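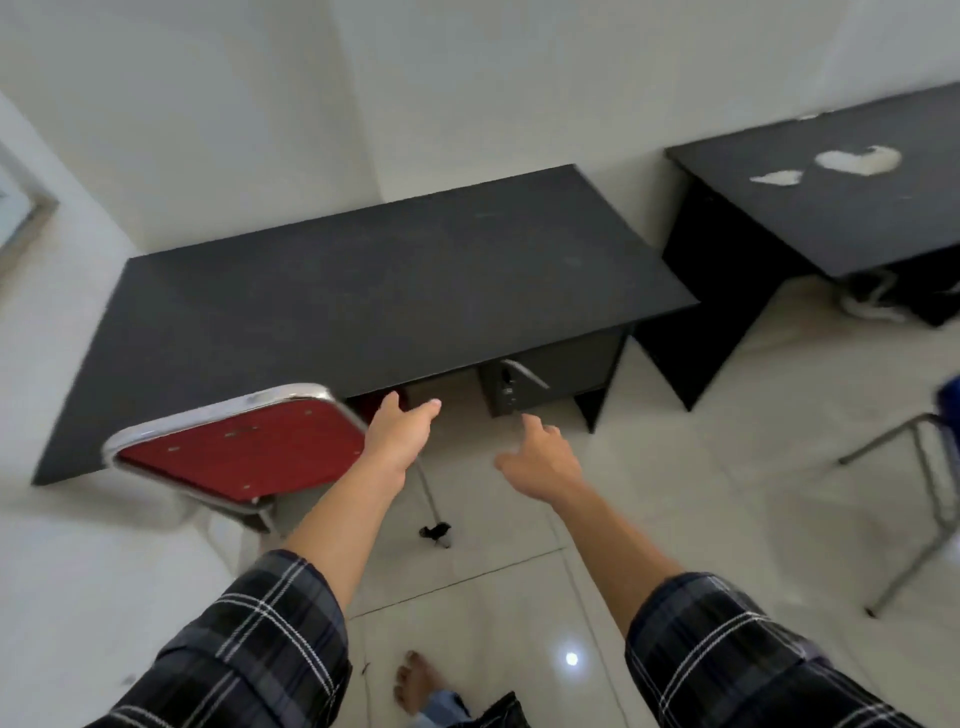
*Red chair at the black desk, drawer unit on the right.*

25/11/2025. Well, Clarkby had a funny turn. It was meant to be pushing chairs in under the desks (the easy job!) and on the red one it lost the backrest, kept driving forward and leaned on the desk until Viorica hit the stop. Force on the left wrist peaked at 93 N and the limit is set to 43, so it should have let go long before she got there. No damage to the arm that I can find, and Viorica is fine, just cross with me.

I went through the log with Gaspard over lunch. The limit is in the config all right, but the push routine only reads it when both grippers report contact. Left had contact, right didn't, so the check got skipped and it just carried on shoving. I wrote that bit in July and I remember being pleased with it, ugh.

The chairs are a pig for it anyway. Chrome tube, shiny floor tiles, and the depth goes to mush on both. Doing them by hand you steer with both ends of the backrest and never think about it.

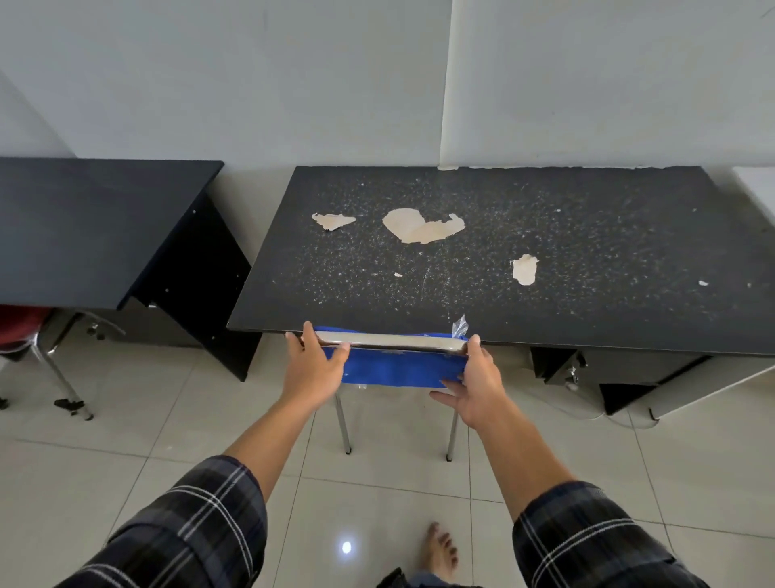

**Faults / open**

- Force check to run on either wrist, whatever the contact flags say. Romain is on it.
- Desk top under the blue chair is covered in white flakes and bits, sweep it before the next run.
- Stop button to standstill took 30 ms longer than on Ridberg. Ask Nadège if that's the new firmware.
- No pushing with Clarkby until the first one is closed, please. Driving about with the arms parked is OK.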